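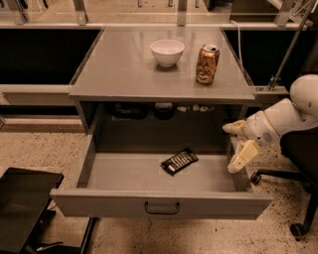
OK so I've finally worked out how I want to keep track of my tea, and I have opinions. Thread, probably a long one, go get a snack.

Background for the newer folks: I started drinking loose leaf two winters ago after a coworker at Farnell left half a bag of oolong in the break room with a sticky note that said "take it." I took it. I've been spending my grocery money on leaves ever since.

By last October I had so many little bags that I couldn't tell you what half of them were. A lot of small sellers hand-write the labels, and the ink rubs off if you so much as look at it. I had three bags that just said "spring." Spring what? Spring where??

So I tried an app first. You log every session, you rate it out of ten, it makes you a pretty graph. I lasted 200 entries. My average score was 7.8 and the graph was basically a flat line, because apparently I like tea.

The problem with scoring is you end up thinking about the score. I'd be halfway through a cup going hmm, is this an 8 or an 8.5, and then the cup was gone and I couldn't have told you one thing about how it tasted.

Next up was a spreadsheet. I'm a spreadsheet person at work so I figured this was my moment. Columns for seller, harvest, price per gram, water temp, steep time, weather (why), mood (WHY). It got to 616 rows. I opened it maybe twice to look something up.

Want to know what I looked up both times? Price. That's it. I wanted to know if the thing I liked was the cheap one. (One yes, one very much no.)

Anyway, what I do now is index cards. Plain ones, the kind you get in a shrink-wrapped brick of 1,000 at the office supply place in Tomley. One card per tea. Not per session, per tea. That was the big change for me.

Front of the card: name, who I bought it from, what I paid, the month I opened it. Back of the card: whatever I feel like writing, in pencil, until it's full. When the back is full I stop taking notes on that tea forever. I know it well enough by then.

Some real backs of cards, so you get the idea:

"Smells like the inside of my grandma's piano bench."

"Too much leaf. Too much leaf again. Why do I keep doing this."

"Better on the fourth pour than the first, don't give up on it."

"Good with toast. Bad with oranges. Terrible with toothpaste, wait an hour."

Those tell me so much more than 7.8 ever did. I read the toothpaste one and I was right back in my kitchen at 6 a.m. making a face at the wall.

Someone's going to ask how I sort them so let me get ahead of it. I don't use categories. I tried green / oolong / black / dark and immediately got stuck on the in-between ones, and then I got sucked into reading arguments between strangers about where the lines are. Never again.

They go in order of when I last drank the tea. Drink it, move the card to the front. Everything I'm ignoring drifts to the back by itself – and once a month I pull the very last card and that's what I'm drinking that morning, like it or not.

The back-of-the-box tea has been great for me! Last month it was a smoky black I'd written off as campfire water. I used half the leaf, shorter steep, and now it's a solid rainy afternoon tea. It went straight to the front and it's been hanging around there ever since.

The month before that it was a jasmine green from a shop called Adadance that I had been saving for a special occasion. It had gone flat. Let this be a lesson, drink your jasmine. The special occasion is that you have jasmine.

Oh and a spelling tip. I have one lovely Vietnamese green from a grower who signs their bags Mạc, with the little dot under the a. The app wouldn't take the dot and turned the whole name into a question mark and a box. Pencil has no trouble with the dot. Point to pencil.

Things I've stopped writing down, in case you need permission:
water temp (it's either hot or a bit less hot)
steep time to the second
which cup
what other people online said it tastes like

That last one's sneaky. If I read "notes of apricot" before I brew, guess what, I taste apricot. I now only read the seller's description after I've written at least one line of my own. We agree less than half the time and I'm fine with that.

Things I still write down and will defend: price and the month opened. Price keeps me humble. The month keeps me from drinking two-year-old sencha and wondering why it tastes like a lawn.

Before anyone comes at me, yes, I did move the old spreadsheet notes over. I read through 1,362 lines of my own notes, app stuff included, over a couple of evenings, and kept maybe one in twenty. Most of them said "nice." One just said "tea."

If you want to try this, start with whatever's open right now. Don't go digging in the cupboard and making cards for everything you own, you'll hate it by card nine. Make a card when you open a bag. The box fills up on its own.

Next thread is going to be about storage tins, and I'm already mad about lids.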